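How to Work Out What a Footballer Earns (Without Making It Up)

Every transfer window, someone at Ullstead posts a striker's weekly wage to the nearest penny, and a dozen sites copy it before lunch. Getting closer to the truth takes an evening and some patience.

Start with the club's annual accounts. Find the total wage bill, then check who it covers. It often includes coaches, office staff and the person who paints the lines, so dividing it by the squad gives you nonsense.

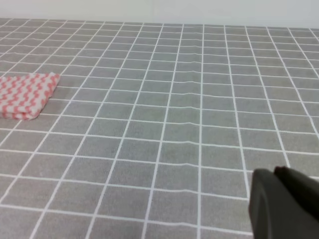
Gray cloth with a white grid.

Next, find the first report of the contract. Follow the links backward. If three articles all lead to the same unsigned blog, you have one source wearing three hats.

Check these before you write down a number:
Is it weekly, monthly or yearly?
Is it before or after tax?
Are bonuses in there?
What currency is it, and on what date was it converted?

Mix up the first one and your backup goalkeeper is suddenly buying islands. 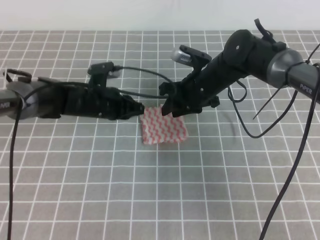 Now build your sheet. Give each player one row, with a low figure, a high figure and a link for each. We had a Hirose winger down at 1000 a week for 2 seasons when the source said 1000 per appearance. He played 20 times. Yuto Kudo spotted it in November and has mentioned it at every meeting.

Leave "net worth" blank. You don't know the man's mortgage, his taxes or what he lent his cousin.

Last, publish the range and say where it came from. If a Lanel fan emails to call you an idiot, ask for a link — sometimes they have one.

Page updated April 15, 2023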